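Banthorpe to open repair and reuse counter at Pallstead store in October

PALLSTEAD – Homewares retailer Banthorpe will open a repair and reuse counter at its Pallstead store in October, giving customers a place to bring small household goods that would otherwise be thrown out.

The counter will take lamps, toasters, kettles, fans, radios and kitchen scales, whether or not they were bought from Banthorpe. Items will be checked for electrical safety, repaired where parts are available, and returned to the owner with a 12-month warranty on the work. Customers who no longer want an item can leave it at the counter, and it will be repaired for resale or stripped for parts.

The service follows a trial at the company's Tremine store, where staff accepted some 3000 items over the year. Just over 2000 of those were repaired and went back to their owners or on to a new home. Most of the remainder were used for parts, with cords, switches, knobs and heating elements making up the bulk of what was kept.

Customers at Tremine told the company they wanted shorter waiting times and a price before they agreed to any work. Both requests have been built into the Pallstead service. A written quote will be given at drop-off for common faults, and customers will be told by text message if the cost changes once the item has been opened.
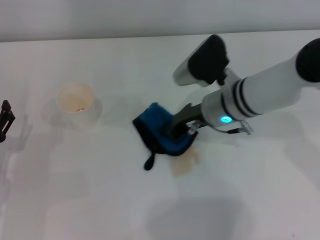 Price was what kept most people away from repair in the past, according to Riku Kudo, and the fixed charge at Tremine made the difference, because a person holding a ten-year-old toaster wants to know what it will cost before leaving it behind. Kudo added that many of the faults brought in at Tremine were minor, and that a worn cord or a blown fuse was often all that stood between an appliance and the kerb.

The fixed charge will apply at Pallstead to cord replacement, fuse replacement, switch replacement and cleaning. Other work will be quoted by the hour. There is no charge for a safety check if the customer decides not to go ahead.

Parts will be supplied by Lagman, which already provides cords and fittings to the Tremine store. Lagman will keep a stock of 1000 common parts on site at Pallstead, and will order in others on request. Parts that are no longer made will be sourced from the salvage shelves at both stores.

The counter will be on the ground floor, beside the lighting department, and can be reached from the rear car park without stairs. It will open at 9 am and close at 4 pm, with later drop-off available at the main service desk. No booking is needed for drop-off. Customers collecting a repaired item should bring the numbered tag they were given.

Microwaves, televisions, heaters that run on gas, and anything containing a swollen or leaking battery will not be accepted. Staff can provide details of local collection points for these goods.

Repaired items offered for resale will be tagged with the date of the safety test and a short note of the work done. They will be sold from a shelf next to the counter and carry the same warranty as customer repairs.

Banthorpe sells furniture, lighting and kitchen goods. Further information on the repair and reuse counter, including the full list of accepted items, is available at the service desk in either store.

ENDS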